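OK, gripper thread. I've had two hand-held sets going on the same table since March and I have opinions!

First up is the Caneck. Light, cheap to fix, and the trigger feels great for the first hour. Then my thumb starts complaining. I did 80 grabs with it before lunch and dropped 12, nearly all of them soft stuff.

Soft stuff is the whole point for me, by the way. Anybody can pick up a block. Give me a drawstring pouch lying flat on a wooden table and now we're talking (the cord gets into everything).

The other one is the Haststead with the blue fingertip pads. Heavier, 775 grams on my kitchen scale, and you do feel it in your wrist. But the pads! They sort of pinch the cloth up where the Caneck just skates over it.
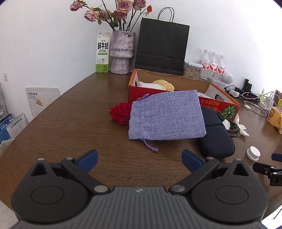 Same 80 grabs with the Haststead, same order, and I dropped five. I was expecting a tie, so I ran the pouch ones again after coffee. Still ahead.

Where it loses is thin things. Cables are a pain, and a bottle cap lying upside down took me so many tries that I quit and went for a walk.

Camera note for the people who always ask: wide lens on both, same exposure, same clip length. I've got 196 clips saved so far and haven't labeled a single one, please don't yell at me.

Martim Moreira asked if I'd swapped the screws yet. Yes! Fresh ones in the Haststead, and two of them back out if you don't use threadlocker. Check yours.

Next I'm putting the blue pads on the Caneck. Cotcombe sells an adapter plate and mine should be here tomorrow.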